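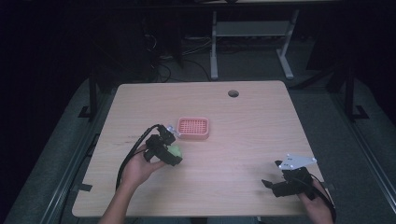
## The little pink basket and the table it lives on

I have wanted to write up this pair for ages, and since I keep getting asked about the table (and then, a minute later, about the basket!) I may as well do them together. The table is the Vostunell desk in the light wood finish, and the basket is the smallest one Cletport makes, in a shade they call Coral, though to my eye it wanders between pink and red and goes a bit salmon when the light is cool.

The table first. I bought it because I was so tired of sharp corners. My old one caught me on the hip every single time I came around it with my arms full, and these corners are rounded off just enough that I can swing past without thinking. The top is pale with a very fine grain, and I love that for sorting small things, as a dropped bead or a button shows up right away instead of vanishing into some dramatic knot pattern. There is a small round cable hole toward the far edge, a touch off to one side. I grumbled about it when I unpacked the thing, because I like my lamp cord dead center, but after 3 months I hardly notice.

Putting it together took me an evening and two cups of tea. The instructions are all drawings, and step 4 shows the legs upside down compared with every other step, so do read ahead before you tighten anything. It wobbled a little on my carpet at first, and a quarter turn on one foot cured it.

Now the basket, which cost me next to nothing and gets more use than almost anything else I own. The bottom is a grid of square holes and the sides come up high enough to keep things from rolling off, so it's lovely for all those odds and ends that never have a home. Crumbs and dust fall straight through (onto the table, yes, but a quick wipe takes care of that). I rinse it in the sink and shake it and put it right back.

My complaints are small ones. Anything thin goes through the holes, so pins and short pencils need to live somewhere else. It's also light enough to slide when you reach in with one hand, and I ended up sticking 2 scraps of shelf liner underneath. And please measure before you order, because I pictured something a good deal bigger and it really is a little thing.

I also tried the Cherkaoui tray, which is handsome but has a solid bottom that collects grit, and I gave it away in December without a pang. The basket I would buy again tomorrow, probably in a second color if Cletport ever gets the green back in stock. The table I'd buy again too, with a small sigh about where they put that hole.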